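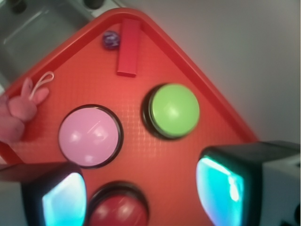

Vidal gripper kit: suitable for small mixed objects?

Ruxandra Avram
Our training department is evaluating the Vidal two-finger kit from Dikenard for a tabletop sorting course. The trays would hold small blocks, push buttons and soft toys together. We would appreciate advice from current users before we request a quotation in January.

Walid Mansour
We have used the kit for 11 months. It is satisfactory for blocks and balls. Plush items require a slower closing speed, and the wrist camera should be refocused for close work. A marbled purple ball held between the lit finger pads is a fair indication of the size we handle most.
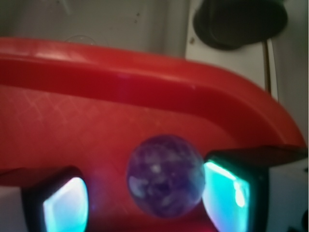 Are replacement finger pads sold separately?

They are sold in packs of 6 through the Mikport parts desk. Please state the kit revision when ordering.

Ziro
Ours was fine. Check the cable length first, we had to buy a longer one. Some 40 dollars with shipping.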